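Subject: Re: [apprentice-list] Letgate trade intake, closing date and paperwork
From: Jacinto Bautista
Date: Fri 12 January

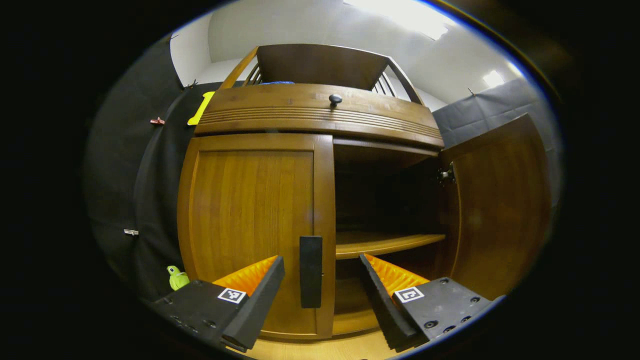

Replying to the whole list because I have had the same questions from several people off-list, and Guadalupe's message below covers most of them. My answers come after her text.

Guadalupe Zavala wrote:

> Hi all,
>
> My nephew wants to put in for the Letgate apprentice intake and I said I would ask here first. The notice says 46 places across all trades but doesn't say how they are split. Does anyone know how many are for fitters and how many for electricians?
>
> He finished high school and has a one-year certificate in machine maintenance from Mudaliar. The notice asks for "a completed trade certificate of at least one year or equivalent." Does the Mudaliar certificate count? He was told by someone at the school that it does, but I would like to hear it from a person who has been through it.
>
> Also, the application form asks for two references "from a trade setting." He has only worked summers at a grocery store. What do people usually put?
>
> Last thing. Is the application fee refunded if you don't get called for the test?
>
> Thanks,
> Guadalupe

On the split: Letgate has not published it. Last year's intake was 30 places, and fitters got a bit more than half of them. The rest went to electricians and welders, plus a couple of instrument people. I would expect something similar this time but I have nothing in writing. When you fill in the form you pick a first and second choice of trade. Fill in both. Last year some applicants left the second choice blank, and they were dropped when their first trade filled up, even with decent test scores.

On the certificate: yes, Mudaliar counts. I have two people on my crew who came in with it. What trips people up is the final transcript. The certificate by itself is not enough. They want the transcript with the hours listed, and the hours have to add up to at least 500. The Mudaliar one-year course is over that, but the school does not send the hours page unless you ask for it by name. Have your nephew call the records office and ask for the "hours statement." It took mine nine days to arrive by mail. If he can pick it up in person, he should.

On references: one should be an instructor from the certificate course. The second can be any supervisor, and a grocery store manager is fine as long as the letter talks about showing up on time, lifting, following safety rules, that kind of thing. The words "trade setting" have been on the form for years and they do not enforce it for people under 21. Renzo Fontana used a letter from his softball coach and got in, though I would not recommend it. The letter needs a phone number that somebody answers during the day. They do call.

On the fee: not refunded. It is 30 dollars, payable online only. They stopped taking money orders in July. If the payment page times out, do not pay again right away. Log out, wait an hour, log back in and look under "My Payments." If it shows as pending, leave it alone until the next day. I know of one person who paid three times and it took him most of the spring to get the extra two back.

A few things that were not in Guadalupe's message but keep coming up:

The online form does not save partway. If you close the window you start over. Write your work history in a separate file first and paste it in.

The name on the form must match your ID exactly. If your ID has a middle name, use the middle name. Pantelis Drakos had his test slip held up over this and was only let in after 40 minutes at the desk, with the test already started.

The written test is math, reading, and basic mechanical reasoning. No calculator. The math is fractions, percentages, unit conversions and some area and volume. The old Cedo practice book is still the closest thing to it. The newer edition added a chapter on computer skills that you can skip. The union hall has a copy you can look through there but can't take home.

Scoring is out of 300. There is no posted passing mark - they rank everyone and call people from the top of the list for interviews. People who are not called stay on the list for one year, so keep your phone number and address current with them.

The medical comes after the interview. It includes a hearing test and a color vision test. A color vision problem rules you out for electrician and instrument but not for fitter or welder, which is another reason to think about that second choice.

Rusus is also hiring helpers right now, if anyone is looking for something in the meantime. It is not an apprenticeship and the hours do not count toward one, but the pay is steady and they let people off for the Letgate test if asked a week ahead. Eustaquio Cuautle is the person to contact over there. He reads this list, so just reply with your number and he will call.

I don't have the closing date in front of me for the late window, so please go by what is on the notice and not by what was posted here last year. The regular window closes at 5 p.m. on the last day, not midnight.

Jacinto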